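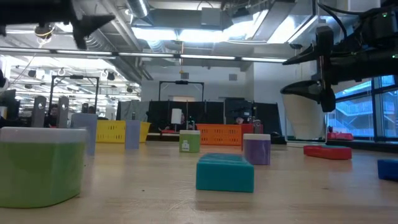 12月、作業台。ふた付き容器とブロック、奥に黄色とオレンジのかご。

12月 作業ノート 台の上の小物について

14時すぎ開始。今日やるつもりだったのは容器の置き場所を決めることだけで、30分で終わる予定を組んでいた。予定欄は直さずに残しておく。前回も前々回もこの欄には30分と書いてあり、書式としてはもう定着している。

まず呼び名の件。台の上のものを「緑のやつ」と呼ぶのをやめたい。緑のふた付き容器は大きいのと小さいのがあり、この台で「緑のやつ取って」と言うと、言った側の頭にない方が必ず届く。青緑のブロックまで持ってこられたこともある。あれを緑とみるか青とみるかは、午前と午後で意見が変わる人がいるので議論しない。以後このノートでは次のように書く。

大緑　角の丸い大きい容器。側面につやがあり、ふたは半透明で白っぽい
小緑　小さい方。前面の左下に白い小さな印刷がある
紫　紫の容器。ふたはクリームがかった白
青緑　直方体のブロック
藤　藤色がかった灰色の立ったブロック。幅のある方を太藤、細い方を細藤
赤平　寝かせてある赤い平たいブロック。上面に灰色っぽい青緑の部分がある
紺　濃い青のブロック

細藤という名前は温泉旅館のようだと言われた。代案は出なかったので採用。

ふたについて。容器の色はこれだけ違うのに、ふたはどれも白の仲間である。大緑は半透明、小緑は白っぽい、紫はクリームがかった白。並んでいれば違いはわかる。問題は洗ったあとで、流しの横に伏せてあると全部ただの「白いふた」になる。先月、紫に小緑のふたを載せて、はまらないのを容器の変形のせいだと判断し、容器をぬるま湯につけた。容器は無実だった。ぬるま湯は冷めた。

対策として、ふたの裏に油性ペンで呼び名を書く。表に書くと見た目がうるさいという意見があり、裏にした。裏に書くと閉めている間は読めないが、閉まっている間は間違えようがないので困らないはずだ。はず、と書いたところは後で読み返すこと。

かごについて。黄色もオレンジもプラスチックで、細長い穴が列になっているタイプ。軽くて扱いやすいのだが、この穴は小さいものを入れるとよく仕事をする。ねじを入れて持ち上げると、目的地に着くころには軽くなっている。床から拾ったねじは、元の箱に戻さず「出所不明」の皿へ。出所不明の皿は今この部屋でいちばん充実した在庫になっている。

かごに入れてよいものは、穴より大きいもの。以前の貼り紙には「小物入れ」と書いてあったが、これが元凶なので剝がした。糊が残った。残った糊にほこりがついて、貼り紙よりよく目立つ。

金具について。奥の方に立っている灰色の金具、頭が丸くて穴のあるものは、Nodent棚を組んだときの余りだという説と、Hevleyの古い治具から外したものだという説がある。棚の説明書を引っ張り出して見たが、部品図の金具は頭が四角い。治具の図面はもうない。どちらの説も支持者が譲らず、捨てようとすると両方から止められる。要するに、たいへん大事にされている。とりあえず現状のまま奥に置く。手前に出すと袖が引っかかるので、奥という点だけは全員一致した。

白い先細りの箱。口が広く底に向かって細くなる形は重ねるには便利で、単独で立てておくには少し落ち着かない。中に重いものを入れれば落ち着くと思い、前に文鎮を入れてみたところ、今度は文鎮が見つからなくなった。文鎮は翌月の棚卸しで箱の底から出てきた。箱は軽いまま使う。

天板について。明るい色の木目で、見た目はいい台である。光が映り込む。映り込むということは、拭いたか拭いていないかが窓側から全部わかるということでもある。黒っぽい細かい点がところどころにあって、青緑のブロックの左にもひとつ見える。拭いて取れるものは粉か何かで、取れないものは天板の歴史と呼んでいる。爪でこすって確かめる人がいるが、薄い傷の何本かはそれで増えたのではないかと疑っている。確かめるなら濡らした布で。

浅い傷を埋める補修材も調べた。Tratentの小さい缶で3,000円。傷は浅く、缶は高い。同じ額で紫の容器を買い足す方がいいという声があり、容器が増えるとふたも増えるという反論があって、どちらも買わずに今月は終わる見込み。倹約したような気分にはなれる。

置き場所の決めごと（今日の分）

・大緑は左の手前。重いものを入れることが多いので、奥から引きずらない。天板の傷の残り何本かはこれだと思う。
・小緑は印刷のある面を手前に向ける。向きがそろっていないと、片付いていても片付いて見えない。
・紫は青緑のすぐ後ろあたり。背の低いものを前、高いものを後ろ。集合写真と同じ。
・藤は立てて置く。寝かせると場所を食う。
・赤平は寝かせて置く。立てると倒れる。藤と揃えようとして立てた人が過去にいて、倒れる音が隣のNasrallah室まで届き、様子を見に来られた。
・紺は右端でよいが、端から指2本分は内側に入れる。落ちたときに拾うのは、たいてい置いた人ではない。
・黄かごとオレンジかごは奥。手前に置くと、そこが物置になる。奥に置いても物置になるが、時間が稼げる。

15時すぎ、ここまで書いて一度席を外す。戻ったら太藤が大緑のふたの上に載っていた。「ふたの上は棚ではない」と紙に書いて貼ろうかと思い、例の糊の件を思い出してやめた。口頭で言う。

ふたの上に物を載せる件は前から気になっている。半透明のふたは見た目より柔らかくて、重いものを長く載せておくと真ん中がたわむ。たわんだふたは閉まるには閉まるが、閉まったときの音がしない。音がしないと人は何度でも押す。押すともっとたわむ。今のところ大緑のふたはまだ鳴る。鳴るうちに書いておく。

箱と中身の表も作りかけた。何色の容器に何を入れるか決めておけば探さずに済む、というまっとうな考えで、去年も作っている。去年の表が出てきたので見たら、赤い欄に「緊急用」と書いてあった。何の緊急だったのか、書いた本人（私）にもわからない。今年の表には品名を書く。空欄は空欄のままにして、「その他」は作らない。「その他」を作った年は、全部そこに入った。

洗い物のメモ。容器は食器用の中性洗剤で足りる。湯は50度まで。それ以上は試していないし、試したい人は自分の弁当箱でやってほしい。ふたの縁の溝に洗剤が残りやすく、乾くと白い筋になる。ふたが白いので乾いてからでは見つけにくい。溝は指の腹でなぞってすすぐこと。かごの細い穴は古い歯ブラシで。歯ブラシは流しの右の缶に立ててあるが、青い柄のものは機械油用なので使わない。これも呼び名を変えるべきかもしれない。

ふたの裏書きは、大緑と紫まで済ませた。小緑は油性ペンがかすれて「小」しか書けていない。今のところ「小」のつく容器はほかにないので通じる。新しいペンは消耗品の棚にあるはずだったが、棚にあったのはキャップだけだった。本体は出所不明の皿にもない。

次にやること
・ペンを買う。
・小緑のふたの続き。
・黄かごの糊をとる。消しゴムで駄目ならシール剝がし、換気してから。
・Nodentの説明書を元のファイルに戻す（いま金具の横に置きっぱなし）。
・呼び名の表を流しの上にも一枚。

16時半終了。所要時間の欄、今回も30分と書いてから線で消した。

追記。帰りがけに「細藤どこ」と聞かれた。呼び名が初日から通じている。場所は通じていなかった。黄かごの前、右寄り。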